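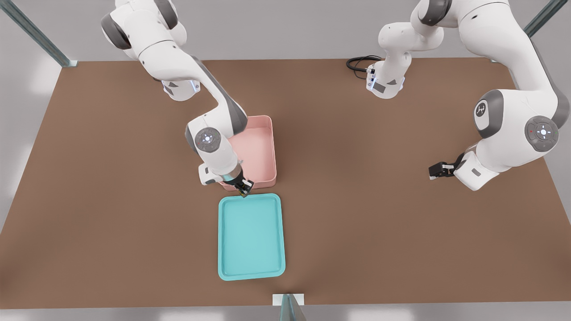
Prundlow Film Scanning Holder: Two Months In

By Bożena Stępień
May 29, 2025

I have been scanning my own negatives with a digital camera since November. Before that I sent everything to a lab and paid for the small scans, then paid again when I wanted a big one. The camera method is cheaper once you own the parts, but holding the film flat is the hard part, and it took me a while to find a holder I could live with. The Prundlow is the second one I have bought.

I shoot mostly 35mm black and white, with a few rolls of 120 over the summer. I develop the black and white at home in the bathroom. Color still goes to the lab, develop only, and comes back in a sleeve uncut if I remember to check the box on the form.

What you get

The 35mm kit comes with a base, a film channel with a hinged top, and a diffuser that slides in underneath. The 120 channel is sold separately, and I bought both. There is no light source. You need your own panel, and the base is sized for the smaller ones. Mine is a plain video light that I already had. It overhangs a little in the back, and that has made no difference.

The instructions are a single folded sheet. They show you how to put in the diffuser and which side of the film faces up, and they stop there. If this is your first time scanning with a camera, plan on spending an evening reading elsewhere about copy stands, macro lenses and inversion software.

Setting up

My camera sits on an Enriquez copy stand, the short one. I use a 60mm macro at f/8. Getting the camera parallel to the film is a job in itself, and the Prundlow doesn't help you with it. I lay a small mirror on the channel and move the camera until the reflection of the lens is dead center in the viewfinder. It takes a few minutes the first time and less after that, as long as you don't bump the column.

The base has rubber feet. They grip well on a desk and less well on the painted steel of my stand, so I put a strip of double-sided tape under the front edge. After that it stayed put.

Using it with 35mm

You feed the film in from the left and pull it through from the right. The channel has a slight curve at the entrance that bends the film the other way before it flattens out, and this works. My older rolls, which were stored tightly wound for years, came out flat enough that the grain was sharp in the corners. With my first holder, a Caro, I had to refocus or stack two exposures to get that.

A full roll of 36 takes me 7 minutes if it is uncut. Cut strips are slower. The leading edge of a strip sometimes catches on the lip at the window, and you have to lift the top, nudge it and close it again. Strips of six are fine once you have the knack. Strips of four are annoying, and I have a lot of them from a lab I used years ago.

The window is a bit larger than the frame, so you can include the rebate if you like that look. I crop it off. With no mask fitted, some light does come through the sprocket holes, and on thin negatives I saw a faint flare along the long edges. Prundlow includes a mask for this. I would leave it in all the time and take it out only when you want the edges.

Using it with 120

This is where I have more complaints. The 120 channel is the same design made wider, and the film has more room to sag in the middle. On 6x6 it was acceptable. On 6x9 I could see the center going soft at f/5.6, and I had to stop down to f/11 to cover it. Film with a strong curl across its width, which describes most of the cheap stock I buy, is the worst for this. Leaving it under a heavy book overnight helps.

There is also no mask in the 120 kit. I cut my own from black card for 6x6 and taped it down. For the price I think one should be included.

Dust and scratches

I looked for scratches after every roll for the first few weeks and didn't find any I could blame on the holder. The film rides on its edges and the picture area doesn't touch anything. Dust is the same as with every holder. I use a blower on both sides before the film goes in and wipe the diffuser with a dry cloth at the start of each session. The diffuser does pick up static, and a hair on it will show as a soft smudge in clear skies.

Build

The hinge is the part I worried about. It has a small amount of play, more than I'd like, but it has not gotten worse. The magnets that hold the top closed are strong. One corner of my diffuser arrived with a chip in it, outside the lit area, so I didn't send it back.

Software

None is included. I convert with Skiltodon, which I have used for a couple of years and know well. Black and white needs nothing special. For color I take one frame of blank leader at the same exposure and use that to set the base.

Who it suits

If you shoot 35mm and keep your rolls uncut until they are scanned, I would buy it. I have been through most of my backlog with it and the files are good enough for 11x14 prints, the largest I make. If you mainly shoot 120, I would look at a holder with glass, or at least try to borrow this one before paying for it. I am keeping both channels, though the larger one may get replaced before next summer.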